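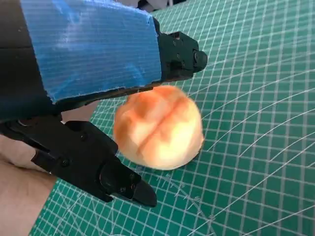
Covlow Community Kitchen list
Subject: Re: buns and bowls for the Villanueva lunch

Last updated Tue 17 March

Thanks for the quick answer. I've left your message in below and replied underneath.

> We can do soup again but I'm not sure about the bread. In November
> half the rolls went home in people's bags and the rest were stale
> by two. Do we want sliced loaf this time? Also, which bowls? The
> deep ones from Grullard chip if you stack them.

I'd stay with round buns. Sliced loaf needs a board, a knife and someone to stand there. Order 48 from Stukex and ask for them unsliced. They keep better that way, and people can tear them.

As for bowls, I'd use wide shallow ones for the table and leave the deep ones in the cupboard. Small things sit in them without rolling off, and you can reach in without knocking the rim. A pink one on a green cutting mat shows up well too – last time we had white on white and people kept missing the butter.

The order I'd set out in:

1. Mats first, with the printed grid facing up. Line the front edge up with the table.

2. Bowls next, one near the middle of each mat, with the small orange bits inside.

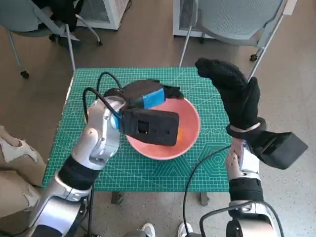 3. Buns last, straight on to a clean cloth. Cover them until people sit down.

We have 17 mats. If more tables are booked, tell me by Friday and I'll ask at Covlow for a few extra.

3 replies – 2 shares

Comments

Unsliced is fine by me. Can we have some seeded?

Are the mats all right to wipe with hot water? Mine curled.

Cold water only, and dry them flat.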